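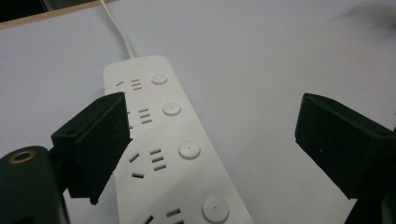
Can a machine do household chores without help yet?

A few of them, if the objects are familiar and somebody has set up the table first. Most chores in an ordinary home still need a person for at least part of the job. The Dekari can repeat a short task it has been taught. It can't be told to "tidy the desk" and left to work out what you mean.

4. Setting up your first chore

Read this section before you record anything. It covers tabletop chores only. For floor and shelf work, see Section 7.

4.1 What to expect

Chores are graded in the Dekari menu as Ready, Supervised or Trial.

Ready: moving a light, rigid object from one marked spot to another. You may leave the room.

Supervised: pressing switches, opening drawers, wiping a flat surface. Stay within reach of the stop button.

Trial: anything with cables, cloth or plugs. The arm will fail at some of these. Don't build a routine that depends on them.

In the Inddale test, run by Nouhaila El Fassi, the arm made 3,000 attempts at pressing a single switch on a power strip. It pressed the wrong switch, or none, in 141 of them. A person would find that rate annoying in a light switch at home. On a packing bench, where a missed press stops the line, it is too high, and we don't recommend the arm for that job.

4.2 Preparing the table

1. Turn the arm off and wait for the base light to go out.
2. Clear the surface of everything that isn't part of the chore.
3. Wipe the surface and let it dry.
4. Put the work object at least a hand's width from the table edge.
5. Route every cable toward the back of the table. Tape down any cable that crosses the area where the fingers will travel.
6. Turn the arm on and choose Table > Check Surface.
7. If the screen shows Low Contrast, go to 4.3. Otherwise go to 4.4.

Note: Check Surface takes longer in the evening if the only light is a desk lamp. Turn on the room light.

CAUTION: For switch practice, unplug the power strip from the wall. Don't teach the arm to insert or remove a plug on a live strip. The fingers are not insulated for electrical work.

4.3 If the screen shows Low Contrast

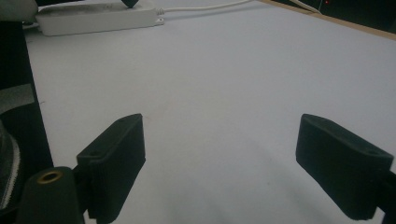
Contrast causes more failed chores than grip strength does. The arm finds an object by its outline, and an outline is hard to pick out when the object and the surface are nearly the same color. People cope with this without thinking about it. The machine doesn't, at least with the current software. A thin white cable lying nearly flat on a white tabletop is a difficult case, and the arm may close its fingers on bare table beside it or drag the cable along with the strip. A white strip is easier to find because it is thicker and has slots in its top face, but expect some misses with that too.

To correct Low Contrast:

1. Place a plain dark mat under the work object. Patterned mats give poor results.
2. Wrap a band of colored tape around the cable near the point where it leaves the strip.
3. Move lamps that throw the arm's shadow onto the object.
4. Choose Check Surface again.

If the message stays, set the chore to Supervised even if the menu offers Ready.

4.4 Teaching the chore

1. Choose Teach > New.
2. Hold the gripper by its body. Keep your own fingers out of the gap.
3. Bring the gripper to the object slowly, with the gap centered over it.
4. Do the chore once at half your normal speed.
5. Return the gripper to the start point and press Save.
6. Move the object slightly and repeat. Ten recordings are enough for a Ready chore. Trial chores need many more, and may still not work.

Note: Teach one switch at a time. Where several switches are alike, put a small sticker beside the one you want. The arm does not read their order along the strip.

CAUTION: Never reach across the table while Playback is lit.

4.5 Keeping your recordings

The Dekari stores up to 3,925 recordings. When the store is full, the oldest Trial recordings are deleted first. To keep one, mark it Locked. Recordings made with the older Godness fingers will open but should not be played back. Record the chore again, or ask Benmoussa service for the conversion file.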